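Tilteo opens its doors, and we spent a day on set
2024-07-03

I have wanted to see the inside of a TV studio since I was a kid, so when Tilteo announced an open day for its long-running family drama Drellusov, I had my name down within minutes. There were 1,822 requests for 1,000 places, and I got one!

The studios are a short bus ride out of Piras, in a row of big gray sheds that could be selling carpet. Inside the second one is the Drellusov kitchen. Standing next to that table after nine seasons of watching people shout across it was a real thrill (it's much smaller than it looks on screen, and the stairs go up to a platform and stop).

Our guide was Chun-hung Lui, who designs the sets and clearly loves them. He showed us how the back wall rolls away for wide shots, and how the view from the window gets swapped between summer and winter in nearly 3 hours.
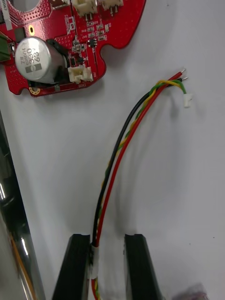
After the kitchen we moved on to the costume store, where every coat has a tag with the episode and scene written on it. I could have stayed there all afternoon. The older coats from season one have been mended so many times that the lining is mostly patches.

Writer Cosimo Lombardi took questions at the end. He was funny and open about the finale they shot in June, without giving anything away, and he talked a little about Reltholm, the spin-off set in the grandmother's home town. It has a new cast and a slower pace, and he read us the first two pages. I'm sold.

Bring a sweater if you go next year, the sheds are cold. The coffee cart takes cash only.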